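Updated 7/23/18

# Staying at Wimley Halt: your questions, answered

Most of these come up by email the week before arrival. A few come up by phone at midnight.

**Where is it?**
Wimley Halt is the old station house, 6 miles outside Vitcombe. Trains still pass. They no longer stop, however hard you wave.

**My sat nav says I've arrived and I'm in a field.**
Turn back to the last junction and follow the signs for the Rallora garden centre. Our gate is opposite its car park. The farmer knows, and would like you to stop reversing over his verge.

**How do I get in?**
There's a key safe by the back door. We text the code on the morning you arrive. Check-in is from four. Sitting outside in the car looking sad from two won't speed up the cleaning.

**Can I bring a dog?**
One, for £33 a stay. Two dogs is £70, as the second always gives the first ideas. Cats are free, but please think about it.

**Is there wifi?**
Yes, in the ticket office and at the foot of the stairs. The bedrooms have books.

**What's the deposit?**
£123, returned within a week of your leaving. We have kept it once, over a canoe.

**How does the heating work?**
Grudgingly. The stove in the waiting room is a Halász and older than most of our guests. Open the bottom vent, light it, wait until it's roaring, then close the vent halfway. In December we leave extra logs in the porch.

**Can I have a late checkout?**
Ask us the day before. Asking at ten to ten, in a towel, gets a different answer.

**Is the place suitable for children?**
Yes, if they can manage steep stairs. We have a travel cot and one stair gate, which fits the top or the bottom but not both. The garden is fenced on the railway side.

**Do I need to bring food?**
Bring your own. The Vitcombe shop shuts at six and runs out of bread well before that.

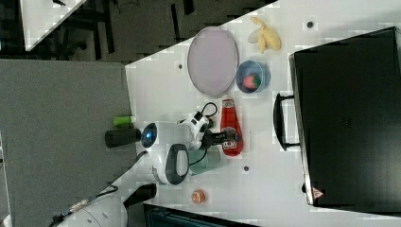
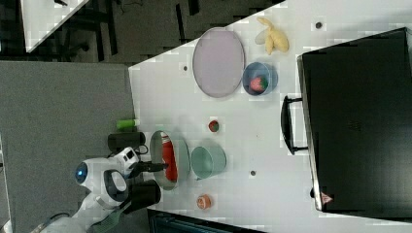
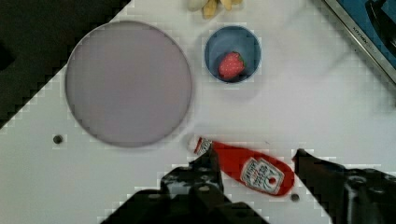
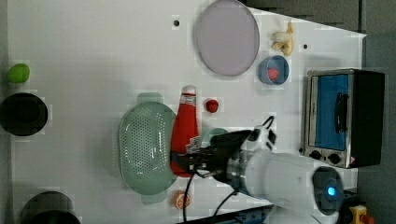

*Tableware and bits of food on a white table.*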